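Parcel Weighing and Labeling Bench, Warnum Depot: Progress Report to the Fund

By Adom Alhassan
August
3 shares | 2 comments

This report covers the second stage of the grant for the small-parcel bench at Warnum. The first stage paid for the layout work and the electrical changes. The second stage paid for getting the bench into daily use and for writing down how it should be run.

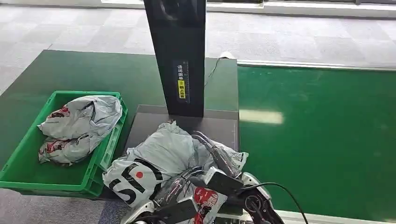
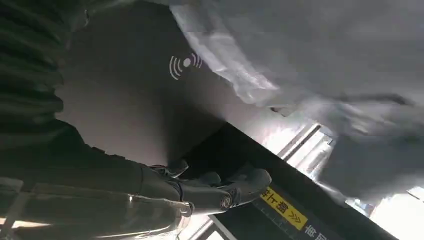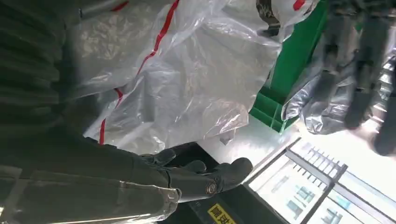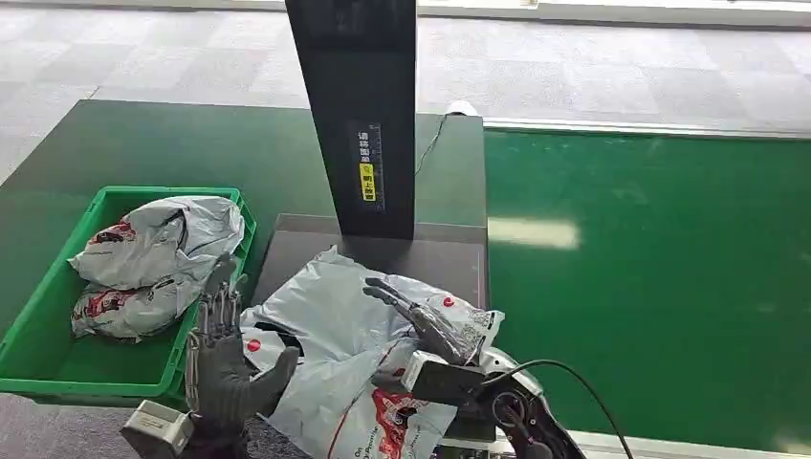 The small-parcel bench at Warnum, second stage. First and last pictures: green crate, black post and gray weighing platform.

1. What was agreed

The stage two agreement listed three items. We were to bring the bench into use for soft mailer bags, produce a written work instruction, and report on any changes to the layout before the third stage begins. Two of these are finished. The work instruction is in its second draft and is discussed under item 4.

2. The bench as it stands

Parcels are brought to the bench in green plastic crates, the open-topped kind with perforated sides that the depot already used for returns. The crate goes on the left. The weighing platform is set into the bench top at the foot of the black post, so a bag can be laid flat without lifting it onto a separate scale. The green conveyor is on the right, and bags leave on it once they have been weighed and scanned.

The original plan from Drornell had the crate on the right and the belt behind the bench. We changed this during the first stage after a trial at the Sulemana site, where bags had to be carried across the platform to reach the crate behind it. Moving the crate to the left cost nothing beyond some repainting on the floor.

The label on the post tells the operator to place the shipping label facing upward. It came with the post and is in Chinese. We have left it where it is and will put an English notice next to the bench, in larger type. The notice is with the printer.

3. Work with soft bags

Soft mailer bags were the reason for the grant and they are still the hardest part of the job. A box sits the way it is put down. A bag folds over, and the label can end up in a crease or on the underside. When that happens the bag has to be turned or pulled flat before it can be scanned.

We tried crates filled to the rim at the start of the stage. The bags at the bottom were pressed into folds and took longer to straighten, and the ones on top slid off onto the bench. We now ask the loading side to put fewer bags in each crate and to lay them down flat. This means more crates moving through the depot – a point the loading side raised with us, and they are right – but the bench itself runs more evenly.

The bags do not all handle alike. The shiny film types slide easily, and they also throw back light from the overhead lamps when they are wrinkled. Fastier has offered to supply a matte bag with a flat label area for a trial. The first delivery is to be 200 bags at no charge to the grant. We would like the Fund's agreement to run this trial early in stage three.

4. Work instruction

The draft runs to three pages. It covers the position of the crate, how to lay a bag on the platform, which way up the label goes, and what to do with a bag whose label is torn or cannot be read. The section on damaged bags is the weakest. At present it says to set them aside, without saying where, and they have been ending up under the bench. A marked shelf will be added and the text corrected to match.

We also need a short page on cleaning. Dust and scraps of tape collect at the edges of the platform, and the platform should be wiped down before each shift. The draft does not mention this yet.

5. Spending

The stage is within budget. There are two items outside the original list: the floor repainting and a set of spare crates. Together they came to $300, taken from the contingency line. No further call on contingency is expected before the stage closes. Receipts are attached to the finance return, which was sent separately.

6. Open points

The cable behind the post is still loose along the back of the bench. It is not in the way of the work, but it should be clipped down, and the depot electrician has it on the list.

The height of the bench was raised in the last review. Taller staff find it low over a full shift. Drornell has quoted for adjustable feet and we are waiting for a second quote before deciding.

7. Next stage

Stage three begins with the matte bag trial, if agreed, followed by the final work instruction and a handover to the depot's regular shift leads. We would also like to bring small boxes onto the same bench, in mixed crates. I will send a separate note on that with costs, once the second quote is in.

Adom Alhassan
Warnum Depot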